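项目进展报告:双臂厨房操作示教数据的采集
提交给:Gumura 基金,项目管理处
提交单位:Pladerel 实验组
报告期:到二月底为止

一、这份报告的范围

这份报告说明本项目在第二阶段所做的工作。按照资助协议,第二阶段的任务是为学习系统收集操作示例,并且交付第一批可以用于训练的数据。第三阶段的训练和评估不在这份报告里,只在第六节写了我们现在的准备情况。

中文不是我的母语。贵方在上一次来信里说明希望用中文提交,所以我直接用中文写,没有先写英文再翻译。如果有的地方说法不自然,请告诉我,我会在最终版里改正。技术名词我尽量和协议附件保持一致:“示例”是指一次完整的示教记录,从手臂离开起始姿势开始,到操作员按下结束键为止;“任务”是指一段固定的文字指令,例如“把甜甜圈放进纸箱”。

二、与计划的对照

协议里写的第二阶段目标是 1,000 个通过检查的示例。到报告期结束的时候,我们有 600 个示例通过了全部检查,已经放在共享存储里,贵方的技术联系人可以读取。其余的部分还没有完成,我们晚于计划。

晚的原因主要在前半段。我们在开始时用的遥操作映射有一个错误:操作员的手腕转动传到仿真里的时候,左手和右手用了同一个方向的定义。右手没有问题,左手在大角度时会向相反的方向补偿。操作员很快习惯了这个现象,他们自己在动作里把它纠正过来,所以任务可以完成,成功率看上去也正常。我们是在重放数据的时候才发现,左手的轨迹里有很多不必要的弯曲。如果用这样的示例训练,模型会把这种弯曲一起学进去。

我们讨论过能不能用程序修正旧的轨迹。试验以后,结论是不可靠,接触物体的那几步修正后常常抓空。因此我们决定放弃映射修正以前的全部示例,从头再采。这个决定使进度受到明显影响,但是我认为它是对的。被放弃的示例没有算进上面的数字。

三、采集环境

全部示例都在仿真里采集。这一点和申请书相同。仿真器用的是 Flolel,版本在本阶段内固定不变,中间出过一次更新,我们没有安装。

环境是一个厨房台面,由两只带灵巧手的手臂来操作。物体有食品、容器、砧板一类的东西,每次开始时位置和朝向在一定范围内随机变化。随机的范围是本阶段调整最多的一个参数。最初的范围太小,操作员做了几次以后几乎不看画面,凭记忆就能抓到物体,这样的示例彼此太相似。后来我们把范围放大,又出现了另一个问题,有的物体会落在手臂够不到的地方,操作员只好放弃。现在使用的范围是折中以后的结果,够不到的初始位置由程序在开始前检查,不合格就重新生成。

台面的材质和光照也有变化,但是变化比较保守。我们希望第一批数据先保证动作的质量,外观的多样性放在后面用重新渲染的办法增加。因为每个示例都保存了完整的仿真状态,重新渲染不需要操作员再做一遍。

四、操作员与工作方式

示教由操作员通过手套和头戴显示器完成。手套和接收器由 Ó Riain 公司租给我们,租约包含校准服务。每个工作段开始前,操作员先做一套校准动作:两手张开,握拳,每个手指依次碰拇指。我们在这个阶段把校准从一次改成 2 次,工作段中间再做一次,因为手套在使用中会慢慢产生偏移,尤其是小指。

每个工作段的长度也缩短了。头戴显示器戴久了以后人会疲劳,疲劳的操作员动作变快,放下物体的时候手抬得太早。这类示例在自动检查里能通过,因为物体最后确实在目标位置上,但在人工查看时可以看到物体是掉下去的。现在我们要求操作员在一段结束后摘下设备休息,休息的时间计入工时。这使费用有所增加,详细的数字在附件二。

对操作员的书面说明改写过一次。旧的说明太长,里面有很多例外情况。新的说明只有下面几条:

每个示例从规定的起始姿势开始,不要从上一次结束的位置继续。
没有参加动作的那只手停在舒服的位置,不要放到物体的上方挡住相机,除非任务需要。
抓取失败时可以再试一次,再失败就结束并标记为失败。
不要为了好看而重做已经成功的示例。
如果不确定是不是成功,就标记为“不确定”,由检查的人来判断。

第三条需要说明。我们有意保留了第一次抓取失败、第二次成功的示例,因为学习系统需要看到怎样从小的错误里恢复。它们有单独的标签,使用数据的人可以自己决定要不要用。

五、检查与标注

每个示例经过两道检查。第一道是自动的,检查时间戳是否连续、关节是否超出范围、物体之间是否有不合理的穿透、任务的结束条件是否满足。第二道是人工查看录像,由没有做这个示例的人来看。

自动检查中最常见的不合格原因是手指和物体之间的穿透。灵巧手的手指多,接触点也多,对于软的或者薄的物体,仿真里的接触计算有时不稳定。我们降低了仿真的步长,情况变好,可是采集时的画面帧率也随之下降,操作员感觉到延迟。最后的办法是采集时用较大的步长,保存后再用小的步长重放,以重放的结果为准。重放后任务不再成功的示例就不收。

人工查看中最难统一的是遮挡的问题。手从上面接近小的物体时,俯视相机常常只能看见手背,物体的一部分或者全部被挡住。
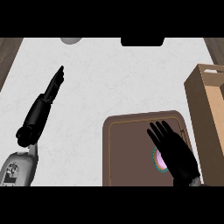
检查的人对此有不同的意见。一种意见认为,只要俯视画面里看不到物体,示例就应该退回,因为模型没有办法从画面里知道抓的是什么。另一种意见认为,遮挡在真实的操作里也是正常的,物体在接近之前是看得见的,模型应该学会记住它的位置。我们现在采用的规则在两者之间:在手接近之前,物体至少要在一段连续的画面里完整可见;接近以后的遮挡不作为退回的理由。这条规则是在报告期中间定下来的,定下来以前查看过的示例,我们都按新规则又看了一遍。

与此有关的还有左右手的标注。按照协议,每个示例要写明哪只手是主手。实际采集中,有的任务里主手会更换,例如一只手拿起食品,另一只手扶住纸箱。只写一个主手就不准确。我们在标注里增加了分段:每一段写明哪只手在动作,哪只手在等待,等待的手也标出是在扶住物体还是空着。分段标注由人来做,速度比较慢。600 个示例里,已经有 500 个完成了分段标注,剩下的在下一个报告期开始时补完。

文字指令方面,每个任务写了几种不同的说法,由我们自己写,没有用程序生成。写的时候只有一个要求,就是说法里提到的物体必须在台面上。这一点听起来简单,可是我们还是发现了错误:有一条指令提到的容器在一部分随机布局里根本不出现。这条指令已经改正,有关的示例重新核对过。

六、下一阶段的准备

下一阶段的第一件事是补足示例数量。在映射修正以后,采集的速度比较稳定,我们相信可以在下一个报告期内达到协议规定的数量,不需要增加操作员。如果手套的校准服务继续按现在的方式提供,设备方面没有大的风险。

我们还用现有的数据做了一次很小的试训练,目的是检查数据格式和读取程序。训练可以正常运行,损失下降。我没有在这里给出成功率,因为评估的布局和训练的布局没有完全分开,这样得到的数字没有意义。评估用的布局现在已经单独生成并且锁定,操作员看不到。

有一个问题希望得到贵方的意见。协议附件要求交付时只包含俯视相机的画面。从第五节的情况来看,我们建议同时交付手腕相机的画面。手腕相机的画面可以从保存的仿真状态渲染出来,不需要重新采集,只增加渲染的时间和存储的空间。如果贵方同意,请书面确认,我们会修改数据说明文件。如果贵方希望保持原来的要求,我们也可以照原来的格式交付,手腕相机的画面留在我们这里备查。

七、费用

人员费用高于预算,原因是第二节写的重新采集和第四节写的休息时间。设备租用费用与预算一致。存储费用低于预算,因为我们保存的是仿真状态,视频只保留检查用的低分辨率版本。三项合计以后,本阶段没有超出总额,我们不申请追加。但是预算内部的科目需要调整,把存储一项里没有用完的部分转到人员一项。调整申请表作为附件三一起提交,请在下一次付款以前批复。

八、附件

附件一:示例清单,包括任务、标签和检查结果
附件二:工时与费用明细
附件三:科目调整申请表
附件四:给操作员的书面说明(新版)
附件五:数据格式说明,手腕相机一节标为待定

附件一里的编号不连续,中间空出来的编号属于没有通过检查的示例。我们没有重新编号,这样在核对原始记录的时候比较方便。

Pladerel 实验组
二月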